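Search this site Search Enter keywords

No-Sew Scarf Swap Fills the Student Union With Fleece

Dec 7, 2020
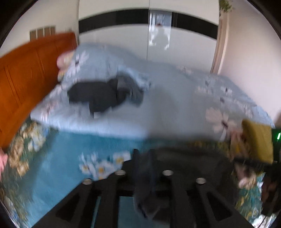 The craft table at Lis Hall has been giving away fleece kits for 2 weeks now, and students can't get enough of them. The Flaltora Craft Club packed 900 no-sew scarf kits before finals season, and by last night only 478 were left in the bins by the front desk. If you want one in the school's green and gold, go soon!

Each kit comes in a paper bag with one long strip of fleece, a card with the steps printed on it and a handful of wooden beads for the fringe. You bring your own scissors (fabric scissors if you have them, because the dull pair from your desk drawer will chew the edge). There's no sewing, no glue and no waiting for anything to dry, so you can start one after dinner and wear it to your morning class.

Making one is wonderfully simple. Lay the fleece flat on a bed or a clean floor and smooth it out from the middle. Cut slits into both short ends, each as long as your hand and as wide as your thumb. Tie each pair of neighboring strips in a plain knot, snug but not so tight that the fabric puckers. Slide a bead onto every other strip and knot underneath it. If you like a fuller fringe, cut the strips thinner and skip the beads - it looks great on the darker green.

The club is running things a little differently this winter. Instead of packing everyone around one long table, it's handing the kits out at the door and teaching over video from the Enura Lounge. The first session went way past its end time, with people holding their half-done fringes up to their laptops and trading tricks. One good one to come out of it was to fold the fleece in half lengthwise before cutting, so both sides of the fringe match.

Then there's the swap, and this is the really fun part. Anyone who finishes a scarf can drop it in the swap box at Lis Hall and pick out one made by somebody else. Some of the early ones are gorgeous. There's a braided fringe, a patchwork made from three kits' worth of scraps, and a skinny one that could double as a headband. Put a note in the pocket of the bag if you want the next owner to know what you were listening to while you made it - a lot of people have been doing that.

Gavix Fabrics, the remnant shop two blocks from campus, sold the club its fleece at the end-of-bolt price. The whole order came to $3,083, paid out of the student activity fund, and the kits are free with a student ID. Leftover fleece will be saved for a mitten project in January. The pattern for that one is still being tested, and the thumbs are giving everybody trouble.

Kits can be picked up at the front desk of Lis Hall from noon until the building closes. Students who have already gone home can ask for the printed steps by email and use any fleece they have, including an old blanket. The swap box stays out until the residence halls close for break.

Comments

fringe_benefits
Made two already, one for me and one for my grandma. The folding trick is a lifesaver, my first one came out so lopsided.

mk_third_floor
Are there any gold ones left? It was all green when I went by.

fringe_benefits
There was a stack of gold in the bottom bin yesterday, dig a little!

oldgrad
We did these with felt when I was there and they itched like crazy. Fleece is a big step up. Please post the mitten pattern when it's ready.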